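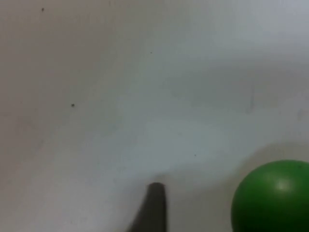
Matte finish, off-white. Shade shifts a little with the light.

Varkasstead Table Top, Jemetti series
Item 3273

Plain matte top for craft rooms, sewing rooms, classrooms. Sold as top only, legs are seperate (see Jemetti legs, fixed or folding). Fits all Jemetti frames made after the hole pattern changed. Older frame? Call first, ask for Chunhua Duan, she has the adapter plates.

Color: off-white only for now. Gray comes back in August.
Weight limit: 231 lb spread evenly. Don't sit on it.
Warranty: 15 years home use, 5 years schools and shops
In the box: top, screws, felt pads, one hex key

Cleaning: damp cloth, drop of dish soap. No scouring pads, they leave shiny spots and you can't get them back to matte. Ink comes off with rubbing alcohol if you get to it the same day. Hot glue, let it cool and peel.

Designed by Anneli Ikonen, made by Ikonen for Lolline. Over 1000 sold to schools so far.

Shipping: goes out Tuesday, order by noon Monday or it waits a week. Ships flat, two people to carry please. Check the corners before you sign, we cant do freight claims afterward.

Returns ok within 30 days if the holes haven't been used. Buyer pays freight back.

Swatches are free, one per household. Add to cart with item or email us.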